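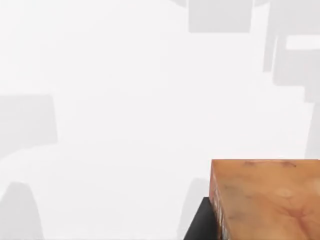

The recall letter came in February, a plain white envelope I nearly threw out with the tire coupons. The fuel pump on my wagon is on the list. The letter says the pump can lose pressure without warning and the engine may stall at highway speed. It also says parts are not available yet and that I will get a second letter when they are.

I bought the car used from Ruben Desmet, who had already moved once since buying it new. I only got the letter because I registered the car with the manufacturer myself, which took two minutes on their website. If you buy a used car, do that the same week. The letters go to whatever address the company has, and Ruben tells me he never got one.

The second letter still hadn't shown up when I called Verbruggen, the dealer on Lurthorpe Road. The woman at the service desk took my VIN and said the recall was open on my car. They had 346 cars on the waiting list ahead of me. I asked if I should keep driving it. She said the letter doesn't say to stop, and that if I felt any hesitation I should pull over and have it towed in. Towing would be covered. A loaner would not, unless the car had already stalled.

I drive 51 miles each way to work, most of it on the interstate, so I did not love that answer.

Salim Nyanda, who has kept my last three cars running out of his own shop, told me he could put in a new pump that afternoon. The catch is who pays. You can ask to be paid back for a repair you had done before the recall fix was available, but you need the invoice, proof you paid it, and a description of the work that matches the recall. He has seen claims sent back over a missing part number. He also said some owners get the work done after the parts come in, at an outside shop, and then find out they get nothing.

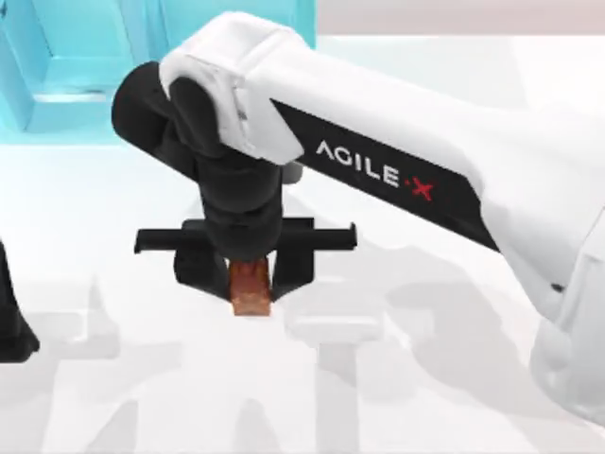
White arm with a black gripper, holding a small object over a table.

I thought it over for a week and decided to wait. A pump and labor would have been a lot of money to have tied up in a claim. In the meantime I moved over to the right lane and started leaving earlier. I also rode in with Mateja Tomić when our shifts lined up, and paid for the gas.

The dealer called on a morning when I was already at work. A box of pumps had come in and a few people ahead of me had not picked up the phone. I took the first slot they had. The job took most of a day. They replaced the pump, cleared the recall, and gave me a sheet with the campaign number on it. I put that in the glove box with the title copy. When you sell the car, the buyer will ask.

I had them look at the rear brakes while it was in. They quoted me for pads and rotors both. Salim measured the rotors the next day and said they were fine, so he did the pads only.

The car now has 3000 more miles on it than it did the day I opened the letter, and it never stalled. I still check my VIN on the federal recall site every few months. It's free, and you don't need to make an account. I ran my mother's car through it too, and she has an open one for a passenger airbag. She has an appointment at the end of the month.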